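Comprei um braço para a bancada e agora tenho opiniões

Publicado em 28 de março de 2025 · Arquivado em: coisas que pago do meu bolso

Há compras que uma pessoa anuncia em casa e compras que chegam numa caixa suficientemente grande para dispensar o anúncio. O kit Gimau pertence ao segundo grupo. Custa 3,000 euros (a vírgula é da loja, que é estrangeira e gosta de me assustar com casas decimais), vem desmontado, e a Istex, que o vende, chama-lhe "plataforma de manipulação de entrada". De entrada para onde, o folheto não esclarece.

Para quem chegou agora: ando há meses a ler folhetos de braços de bancada com o entusiasmo que outros reservam para as moradias de férias. O Malcolm Gosling, que tem um da concorrência, o Veston, avisou-me de que a montagem do Gimau era "uma tarde bem passada". Foram 4 tardes. Uma delas passei-a à procura de um parafuso que estava dentro do saco dos parafusos.

O manual merece um parágrafo só dele. Tem 8 páginas, das quais 2 são a garantia e outra é uma carta de boas-vindas assinada por uma tal Yvonne Sowerby, que me deseja muitas descobertas. Descobri, por exemplo, que a página da cablagem remete para um anexo que se descarrega à parte, mediante registo. Registei-me. Recebo agora a newsletter da Istex com uma regularidade que gostava de ver no apoio técnico.

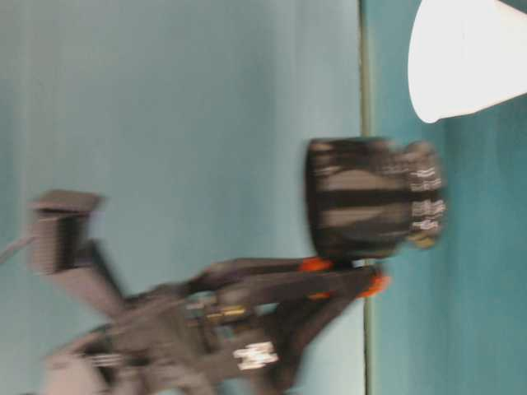 A velocidade é o argumento de venda do Gimau e o primeiro ponto em que tive de mexer. De fábrica vem regulada para impressionar visitas, e as minhas visitas são poucas e impressionam-se com menos. Há no software um cursor que vai de "suave" a "produtivo", e eu, como toda a gente, comecei pelo produtivo. Quem quiser apreciar o acabamento das peças que espere pelas pausas: a andar, o braço desfaz-se num borrão escuro, e o que ainda se distingue bem são os dois apontamentos cor de laranja junto à garra. Baixei o cursor para meio, depois para um pouco menos de meio, e desde então bebo o café na mesma divisão.

Quanto à garra, entramos na parte em que digo bem. Tem dois dedos compridos, a afunilar para a ponta, e os cortes nas peças deixam-me espreitar o mecanismo sem desmontar nada. Para alguém que desmonta tudo, é uma poupança considerável. O plástico é impresso em 3D e não faz segredo disso. Prefiro assim. Quando se partir qualquer coisa (e vai partir-se), imprimo outra, desde que a Istex cumpra a promessa de publicar os ficheiros em julho.

O exercício que lhe dou é doméstico: loiça. O anúncio mostra o braço a separar componentes eletrónicos com uma delicadeza de relojoeiro, mas eu não tenho componentes para separar e loiça há sempre. Uma tigela branca, um recipiente preto com asa cor de laranja, e um objetivo modesto, que é a garra chegar onde eu quero que ela chegue.
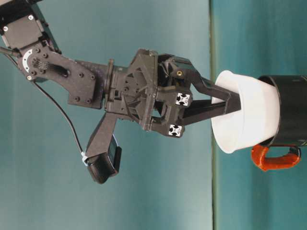 O software de treino é outra conversa. Chama-se Entwistle, vende-se à parte numa assinatura mensal, e guarda até 2 projetos no plano básico, número que alguém escolheu com muito cuidado para eu precisar do terceiro. A interface é limpa, os menus estão onde deviam estar e a gravação dos movimentos arranca à primeira. Em contrapartida, cada atualização devolve-me as preferências ao estado original, cursor da velocidade incluído. Fica o aviso a quem tenha café por perto.

Escrevi para o apoio a perguntar por isto. Respondeu-me um Wayne Bloxham, educadíssimo, a explicar que se tratava do comportamento previsto. Perguntei previsto por quem. O pedido foi encerrado como resolvido.

Vale o dinheiro? Para uma oficina pequena ou uma escola, com alguém paciente à mão e tempo para calibrar, acho que sim. A mecânica é melhor do que o preço deixava supor e o cabo da câmara do punho já vem com o comprimento certo, coisa que no Veston do Malcolm se resolveu com uma extensão e bastante linguagem. Para quem quer tirar da caixa e usar, não. Esperem pela próxima versão ou peçam emprestado o de um amigo. O meu não empresto.

No próximo texto conto como correu a calibração e respondo à Ruth Bellamy, que me perguntou por email se o braço dobra roupa. Não dobra, Ruth, mas vou tentar com um pano de cozinha.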